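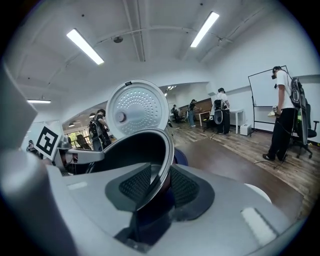
Inner lid open, pot in place.

Kitchen & Small Appliances > Rice cookers > Cleaning and smells
6 min read

Does the inner lid of a rice cooker really have to come off after every single batch?

Posted by rirkstead_upstairs

I keep reading that you have to take the inner lid off a rice cooker and wash it every time you use it, and I'd like to hear from someone who has a reason for saying so. The manual says it. Every blog says it, mostly in the same words, which makes me think they all copied it from the manual. My mother had a rice cooker for my entire childhood and I never once saw her wash the lid. We're all fine.

Ours is a plain white one with a black inner pot, and it lives on the big table in the shared room where I work, next to two little pots of fake flowers. It gets used most days at lunch by whoever feels like it. I paid $63 for it. The lid is a metal disc with rows of little dots pressed all over it and a round knob near the middle. I had assumed the knob was for steam. Someone at lunch told me it's the thing you pull to get the disc off, and a second person said no, pull on that and you'll break it. I've pulled gently. Nothing moved and I lost my nerve.

What got me asking is a sour smell. It isn't there when the rice is cooking, only when you open the lid cold the next day. So far I've tried:

- wiping the disc with a damp cloth (helped for a day)
- a vinegar and water cycle, because the internet loves vinegar (the room smelled like pickles, and the sour smell was back by Thursday)
- leaving the lid open overnight

The last one seems to do the most, and I notice that it's the one no one is selling anything for. There's a product called Skarnasska Lid Tabs that people recommend in the other threads. I read the box in the store and couldn't work out what it was supposed to do that dish soap doesn't.

So is the smell coming from the disc, or from behind it? And is there any way to tell if mine comes off without snapping something? Does anybody recognize the type?
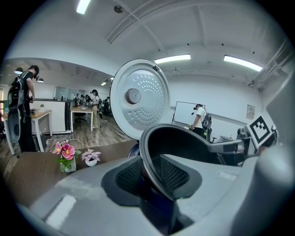
Kurano

I can't identify the model from that and I'd be wary of anyone who says they can. Lots of cookers have a metal disc with a knob in it. On some of them the knob is a rubber plug you grab, on others it's a vent, and on others it holds the disc on and really isn't meant to be yanked. Look up the model number, which is usually on a sticker underneath, and find the parts page. If they sell the inner lid as a separate part, it comes off. If they only sell the whole top, it probably doesn't.

As for the smell, I'd bet on behind the disc. Starchy water boils up, some gets past the edge, and it sits there in the dark where your cloth can't go. That would also explain why wiping helps for a day and then stops helping.

Where I part ways with the manual is "after every use." I ran mine for a month washing the lid every time and then a month washing it once a week, leaving it open to dry in between. I couldn't smell any difference. This was one cooker and one nose, so take it for what it is. What did matter was the keep-warm setting. If the rice sits in there all afternoon, wash the lid that night, whatever else you do. In a shared room I'd guess this is your whole problem, and you could test it for a week by switching the thing off once lunch is over.

Leftover rice shouldn't stay in a cooker that's been turned off, by the way. Get it into the fridge. That rule I do believe.

TwoCupsDry

You HAVE to wash it every time, it's a bacteria issue. There are 331 reviews for the tabs and nearly all of them are five stars so they must be doing something. I drop one in and run it for 33 minutes and it smells like lemon afterwards.

Comments on this answer

rirkstead_upstairs: Smelling like lemon is what I'd expect from something with lemon in it. Did you have a sour smell before, and did it stay gone?

TwoCupsDry: No smell before, I use them to prevent it

Jankauskaitė

I wouldn't spend money on tabs, but I also wouldn't lean too hard on what your mother did. You may not have been in the kitchen when she was cleaning it.

Before you pull on anything, unplug it, let it cool all the way down and feel around the rim of the disc. Removable ones often have a tab or a catch at the edge. There's a small dark bit on the rim in your second picture, up on the right, and I'd start by looking at that in good light. It could be a catch. It could be part of the hinge, and then you leave it alone. I can't tell from the photo.

If it does come off, soak it in warm water with dish soap, do the edge with an old toothbrush, and wipe the surface behind it with a damp cloth. Don't pour water into the lid. Dry both sides before it goes back on. If there's a rubber ring, smell the ring by itself. Mine turned out to be the culprit and no amount of washing fixed it, so I bought a new one.

If it doesn't come off, a damp cloth after lunch and the lid left open is as good as you'll get. I can't promise that will be enough. Check the steam cap on the outside too if yours has one, people forget it for years.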